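Gestley Opens Second Paint and Finishes Workshop in Damum

Damum, Nov 30, 2018 — Gestley, a supplier of interior paints and surface finishes, has opened a second training workshop for decorators and homeowners. The new space is on the ground floor of the former Sotelo furniture store and covers 1478 square feet.

The workshop will run evening and weekend classes in wall preparation, color mixing, trim work and masking. Each class is limited to 20 people. The fee is $47 and includes all materials, along with a printed guide to take home.

"Our first location has had a waiting list since May," said Roksolana Lytvynenko, head of training at Gestley. "Most of the people on it want help with the same thing, and that is getting a clean line between two colors."
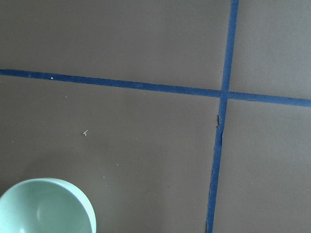 Two strips of blue tape crossing on a brown surface.

The masking class lasts three hours. Students learn how to choose a tape width, how to press down the edges and when to pull the tape after the final coat. A separate session covers older plaster walls, where loose paint has to be scraped back and sealed before any tape goes on.

Classes will be led by Petro Vasylenko and Tetsuya Koyama, both working decorators. Koyama will also teach a monthly course on limewash and other mineral finishes — the first time Gestley has offered the subject.

The opening coincides with the release of Drasa, a low-odor wall paint for bedrooms and hallways. Drasa comes in matte and eggshell and is sold in quart and gallon cans. Workshop students receive a discount on their first gallon.

Gestley expects to train 600 people at the new location in its first year. Registration is open now at both Gestley stores. Groups of eight or more can book a private class by contacting Radymyr Chornovol in the training office.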